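Towels on the airer never dry properly by morning

2 min read

Plillico Home Help > Laundry and drying

I've got a freestanding airer with white tube rails, bought last year, and I can't get bath towels to dry on it overnight. Shirts and socks are fine. The towels come off stiff along one side and still damp at the hem, and by the second day they smell. The airer lives in the box room with the door shut because of the cat. I fold each towel in half over a rail, usually 3 towels to a load along with everything else. Spin is on the normal setting. I don't have a tumble dryer and there's no room for one. Is it the towels, the airer or me?

Asked by ukero_flat, Thu 28 May

darkberg72

Open the window.

wringer_and_peg

A bit of everything, I'd say. A towel folded in half over one rail is two thick layers lying against each other, and the inside of the fold gets next to no air. The hem is doubled cloth to start with, so it is always the last bit to dry.

What I do:

Run a second spin before unloading. On my machine it takes a few minutes and the towels come out noticeably lighter.

Shake each towel hard a couple of times, holding it by the short end. This lifts the loops and helps with the stiffness as well.

Hang it across two rails with a gap between, so the two halves don't touch. If your rails are close together, skip one. You will fit fewer things on, so wash towels on their own day.

Pull the top edge straight and smooth it out as you go.

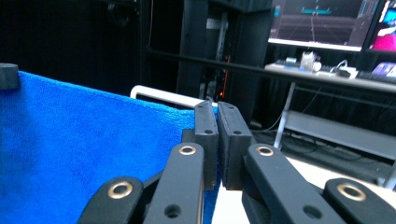
Turn them once, before you go to bed if you washed in the afternoon. Move the part that was over the rail so that it hangs down, and put the hems on the side nearest the window or the radiator.

The shut door is your other problem. The water has to go somewhere, and in a box room it just stays in the air. If the cat has to be kept out, open the window a crack, or put a small fan on the floor pointing along the rails - not straight at them. Mine runs for two or three hours and that is normally enough for hand towels. Bath sheets take longer.

For the smell, wash them at 60 if the label allows it and leave out the softener. Softener coats the loops and they hold on to smells more. It took me a few washes to get rid of it.

do_the_washing

Agree with the second spin. I'd also look at how much powder you use. I was putting in far too much and my towels dried like cardboard. I halved it and they are better, though I have hard water so they are never going to be soft. Also, about 30 minutes outside makes a big difference if you have a balcony, even on a dull day.

Related

Getting the musty smell out of a washing machine drawer
Heated airer or dehumidifier for a small flat?
How often do you wash bath mats?
Peg marks on jumpers

Contact us | © Plillico Home Help | Back to top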